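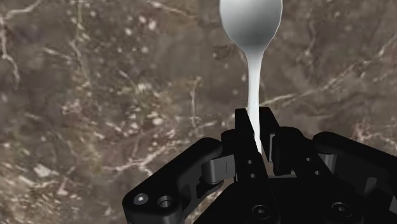

2 min read

From: Fiona MacKinnon
To: Flirnside Home Bakers list
Subject: Re: rye starter gone sluggish

Leen, yes, please keep going with it! I had the very same trouble last September and nearly threw the whole jar out, and now it's the liveliest starter I've ever kept.

Leen Hijazi wrote:
> I've been feeding my rye starter every morning but it barely
> climbs the jar. Dough was still flat at 9 pm. Is it dead, or
> am I being impatient? Using the Forkano dark rye, if that
> matters.

Not dead. Dark rye is thirsty stuff, and my guess is that yours is too stiff to show much of a rise. Try a bit more water at the next feed, stir it hard, and put the jar somewhere warmer (mine lives on top of the fridge). Then give it two full days before you judge it.

When it's doubling again, here's the loaf I make most weeks, which Dario Pace brought back from Messina and I've fiddled with ever since:

500 g bread flour
129 g ripe starter
a small spoon of honey
salt, and water until it feels right
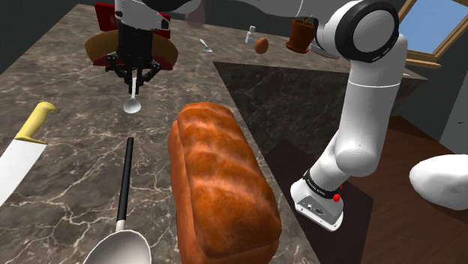 Bread, knife, ladle and a small spoon on the counter side of things.

Mix it loosely and leave it 45 minutes before the salt goes in. I skipped that rest for years and I'm so sorry I did, the dough gets wonderfully stretchy! Fold it whenever you pass the bowl, shape it in the evening, and bake it first thing. Mihret Alemayehu does hers with half spelt and swears by it, though I find it spreads.

A finished loaf comes out at nearly 800 g, enough for toast all week if your household has more restraint than mine.

Lachlan, did you ever find your notes on caraway? I'd love to try some in the next one.

Do write back and tell us how it goes, Leen!

Fiona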